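# Rundasik Upper Body Kit

Two arms, two hands, one chest, no legs. The Rundasik is a tabletop robot you put together yourself over more evenings than you planned, from a box of parts we pack in the back half of a shared workshop in Louro. We built the first one for our own use, which was mostly showing it to people who came in to borrow the drill press.

The kit costs $1,536 without motors and quite a bit more with them. The price page has both numbers side by side so you can feel bad about either.

## What you get

- Printed shells for both forearms and the chest, sanded on the outside and left rough where no one will look
- Pulleys, gears, belts and bearings, bagged by joint
- 552 screws in nine sizes, plus a few spares of the size that rolls under things
- One Jekent control board, flashed and tested before it ships
- Cable set, cut to length for the standard stand
- A paper manual. The drawings are good. The writing has been called "brisk."

The hands are sold separately. We know. Most builders already have opinions about hands, and some have a drawer full of them, so it seemed rude to make everybody pay for ours. The chest plate takes any left and right pair with our wrist ring, and they don't have to match. We offer two:

**Panik Grip.** Black, large, strong, not subtle. Good for picking up things that are allowed to be squeezed.

**Panik Light.** White shell, slimmer fingers, quicker to open. It gestures beautifully and gets tired sooner.

## What you need to bring

A 3 mm hex driver that hasn't been rounded off. A soldering iron. A computer made in the last ten years or so. A solid table, and floor space behind it for the stand. The base plate is heavy, but it is not a substitute for a level floor, and the shims in the box are there for a reason you will discover by leaning on it.

Bring tape as well. We spent most of a winter designing clips for cable runs and table markers, and every builder we know has thrown them in a jar and used tape. We stopped including the clips in May.

## Assembly time

Our fastest build took a weekend. Our slowest is still going on the bench by the window, and we no longer bring it up. Plan on the chest first, then the shoulders, then the left arm, then taking the left arm off again because the belt is on the wrong side of the idler. Page 14 warns you about this in bold. It has not helped.

## First tasks

Once both arms move when told to and hold still when told to, start with handovers. A person offers an object, the robot takes it, and you write down what went wrong. Soft and cheap is the way to go. We use toilet paper, partly for its shape and partly for what happens when it gets dropped, namely very little. Offer the roll on its side with the core facing the robot's right hand, and keep your own grip until the black fingers are settled in or around the core. The other hand can wait with its palm up, looking helpful. 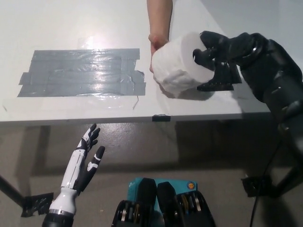
Run your first session with the covers off the chest. The gears and pulleys are easy to watch from above that way, and a belt starting to walk sideways will catch your eye long before the software has a view on the matter. A patch of gray duct tape on the tabletop gives you a landmark to work from, and ragged edges are fine. Glossy white tops like ours throw back the overhead lights, so if your camera gets confused, move a lamp before you start rewriting code.

## Wear and spares

Belts are good for over 600 hours of light use. Finger cords should be swapped at 1,000 grasps, or when a finger starts pointing at people on its own. Both come in the spares bag, along with the small bearing you will have lost by then.

## Shipping

Kits go out in two boxes, and the heavy one usually arrives first. Please don't start building from it. The manual is in the other one.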